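Setting Up the Wrist View in the Simulator

Robotics Club, Build Guide 6
Updated 7 May 2021

This guide covers the simulated wrist view for the Lodhi arm. Finish guide 5 before you start. You need the club laptop, the Wastonik simulator and your own copy of the team folder.

Step 1. Load the arm
Open Wastonik and choose New World. Leave the world empty for now. Import the arm file from the team folder and wait until the joint list fills in on the left. If the list stays blank, close the program and import again.

Step 2. Attach the view
Click the last wrist joint and choose Add View. Set the field of view to 50 degrees. Point it along the fingers - the blue arrow should run the same way they do. Godelieve Van Wijk set up the February version with the arrow reversed, so don't copy settings from that file.

Step 3. Open the gripper
Type 37 in the finger box and press Apply. That is fully open for our model. The value is in millimeters per finger, measured from the closed position.

Step 4. Check the view
Switch the main window to the wrist view. With nothing loaded in the world you should get a plain gray background and the two fingers in the bottom corners, level with each other.
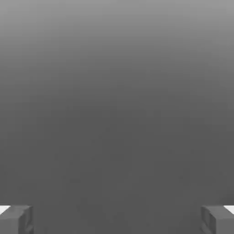 Why do we check the view before adding any blocks?
A tilted or off-center view is easier to spot against a plain background, and it takes one setting to fix at this stage.

If one finger sits higher than the other, go back to step 2 and set the roll to zero. If you see no fingers at all, the view is probably attached to the elbow joint.

Step 5. Save and hand in
Save the world under your team name, then upload it to the Bimport folder. Keep the arm file separate. Declan Gilchrist checks the uploads before the Friday meeting and will send back any world that has blocks in it already. Blocks and the pick-up routine are in guide 7.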